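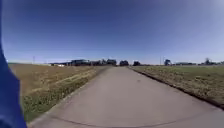 Issue 87 – Page 3

**Review: the Tradano path rule kit for outdoor robots**

Tradano sells a printed rule book, a set of route cards and a laminated stop sheet for people who run wheeled robots on public or shared paths. We used the kit through October on routes with long straight concrete, grass on both sides and very little shade. It costs more than a binder of paper should, but most of it is worth having.

The rule book is short. It covers speed, passing, who may send a robot out alone, and what gets written down afterward. The language is plain and each rule fits on a few lines. New operators at our site read it in one sitting and could find things in it later, which wasn't true of the Histness manual we used before.

The best section is on path edges. Tradano treats a low concrete edge, a dark curb and a line of weeds as separate cases and asks you to record each on the route card. A robot that handles a hard curb well may still read tall weeds as a wall, or fail to read them at all. Small dark spots on the pavement get their own entry. The rule is to slow down and log the spot, even if it looks like a stain. Operators complained about this for a week and then stopped.

Cracks and joints are handled less well. The book gives one limit for all of them and doesn't say how to measure a joint that curves across the path. Nkrumah Aidoo, who wrote our old checklist, added a line telling operators to note the angle the wheels meet it at. I would keep that line.

Our other complaint is the section on bright sky. It tells you to check the camera before each run but gives no pass or fail. The Obi guide, which costs less, has a simple test for glare and we still use it.

The route cards are sturdy and take pencil well. There is room for 300 entries in the log and we filled 283 – the last pages are for signatures. Refills come only from Burkine, and ours were slow to arrive.

The stop sheet is one page, with large type. Keep it with the remote. It says who can stop the robot (anyone) and who can start it again (the named operator only).

Recommended for small teams. Larger ones will want their own section on joints before they put it to use.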